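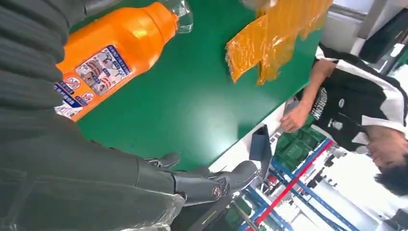
PROGRESS REPORTS / STORES AND WORKSHOP

Kideck storeroom refit: report for June
Prepared by Yeshi Fikre for Mesfin Tilahun, Gudeta Fund

Work on the storeroom is on schedule in most respects. We have spent 1497 of the first installment, nearly all of it on shelving, bins and labels. Receipts are with Kedir Hadgu and will go out with the next claim.

Bottles with hazard labels are being sorted first. Any bottle with a warning pictogram is checked against the safety sheets and entered in the register before it goes to a shelf. The register now has 60 entries. Chaltu Adugna found 5 products with no sheet on file and has written to the supplier, Niltard, for copies. Two have arrived.

Loose film and torn plastic wrap are still a problem on the worktops and the floor. We have asked staff to clear wrapping at the end of each shift, and a second waste bin is on order. 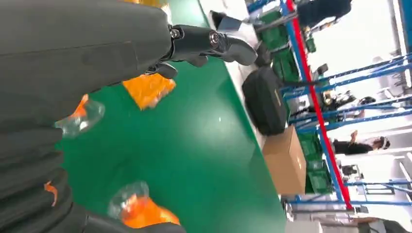

Shelving was the largest item in the original proposal. The plan is for small parts to be kept in bins and for larger goods to stay in their cartons until they are booked in. The blue rack has green bins on it at two levels, and we would like to keep to that one color so that replacements are easy to match. The floor beside it needs more attention. Cartons and bags are still being set down there, and Yabsira Feyisa has proposed a marked strip along the rack where nothing may be left. We expect to paint it next month.

Padded covers and other soft goods do not yet have a place of their own. We looked at hanging rails from Cloletti, quoted at 400 including delivery. This was not in the budget. We ask for your approval to move that amount from the training line, where we expect to underspend.

Still to do: bin labels for the lower shelves, the three missing safety sheets, and a short handling session for the evening shift. Chaltu will run the session once the register is complete.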